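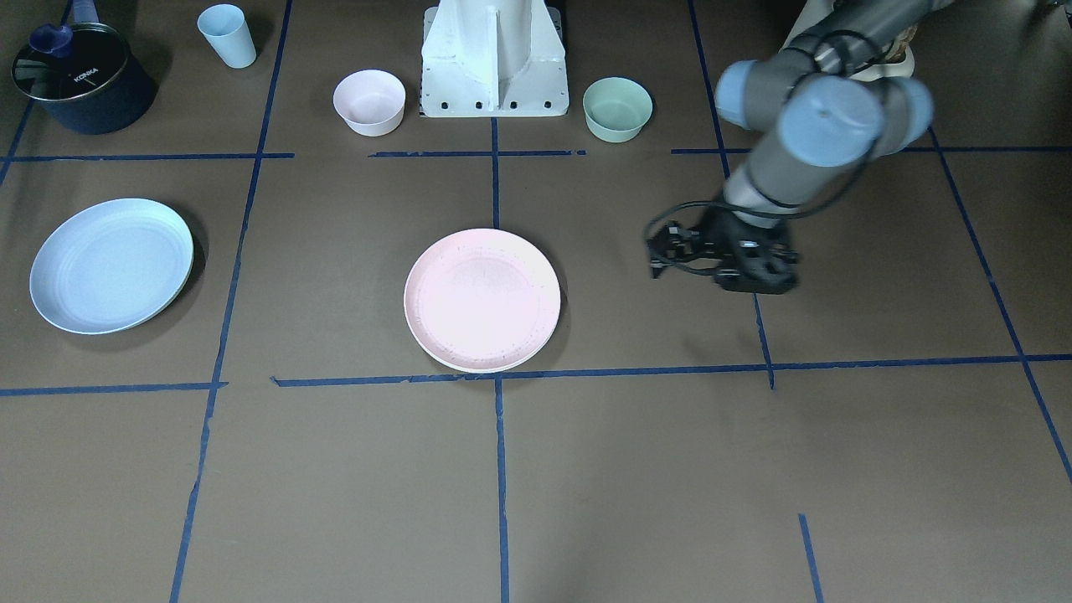

Blue masking tape on a brown work surface.

Tape, and what it's supposed to do

Every January the same tips come round again, and a good share of them involve masking tape. I have tried most of them. A few hold up.

Marking out a bench in squares: fine. It saves hunting for a ruler when you only need a rough size. Don't trust it for anything you plan to cut. Tape stretches as you pull it, and my squares were off by the third row.

Freezing the roll so it peels cleanly: I did this overnight with a roll of Silteck and with a cheap one from the drawer. Neither peeled any better. If the edge of your roll is nicked, cut past the nick and move on.

Tape over a drill mark to stop splintering. It helps a little on veneer. A scrap block clamped behind helps a lot more, and you can use it again.

Rubbing the edge with a spoon before painting. Yes, do it. Randi Myklebust wrote in to say a thumbnail is just as good, and on short runs she's right.

"Leave it up to 14 days." I wouldn't. On a sunny sill mine left glue after four, and I spent an evening with warm soapy water and an old card getting it off. Vinegar, which everybody recommends, did nothing except smell.

Labeling jars: it falls off in the fridge. Use a grease pencil.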